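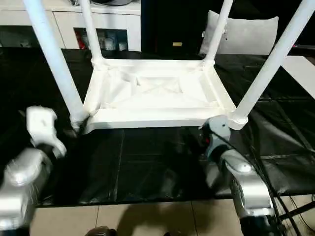

Call for participants: chair assembly, second round

The Plutthorpe robotics club is looking for 7 people to join the student project we call Ovotum. We have a two-armed robot, a white plastic chair with four legs, and a claim we would like someone to pick holes in. The claim is that a robot with two arms and a pair of ordinary grippers can learn to put simple furniture together from watching a person steer it through the job. Some of our members believe this. The person writing this ad would like to see more evidence first.

If you have watched a lot of robot videos and come away impressed, you're welcome to apply, but please read the rest before you do.

What the work is

You'll work in pairs. One person steers the arms, the other keeps the log and resets the table. The chair goes seat down, legs up, on the black plastic sheet, and the arms come at it from the near side, one left and one right. A run might be as small as bringing a gripper to the corner where a leg meets the seat and holding it there. Then you do it again. Then you do it again with the chair turned a bit, and you find out how much of the last result was luck.

Most of a session is resetting. Glossy plastic creases and throws reflections, and we'd like to know how much that bothers the software. Our last lot of students said it made no difference. They ran it twice.

What we don't promise

We don't promise the robot will build a chair by the end of term. We don't promise your name on a paper. There's a competition in April that the club may enter, and whether it does will depend on the logs and not on how keen everybody feels. You won't be paid, though we do cover bus fare and there is usually something to eat.

Who should apply

Anyone enrolled at Plutthorpe, in any program, first year included. You don't need to write code. We have enough people who write code and not enough who will put down "failed, don't know why" when that's what happened. Patience helps. So does an honest eye for the difference between a gripper touching a thing and a gripper holding it, as the first round of logs mixed the two up so badly that we had to throw out most of a term's notes.

If you've used Dreva, our logging program, say so. If you haven't, it takes an afternoon to learn and longer to forgive.

Time

2 sessions a week for 14 weeks, in the Nic Aodha lab on the ground floor. If you can only make one of the two, apply anyway and tell us which. Please don't apply if you plan to drop in when it suits you, as your partner can't run the arms and keep the log alone.

Before you start

There's a safety briefing and you can't skip it, even if you did one for another club. Long hair tied back, no loose sleeves, closed shoes. Keep your feet clear of the cables. Hands stay off the table while the arms are live. Stop means stop, whoever says it.

How to apply

Send half a page to Shiela Espiritu, project lead, care of the club office. Leave out the part about your passion for the future. Tell us instead about something you tested that didn't work, and how you knew it hadn't. A bike repair or a batch of bread is fine.

Applications close 7 September 2024. Everyone who writes will get a reply, including those we turn down.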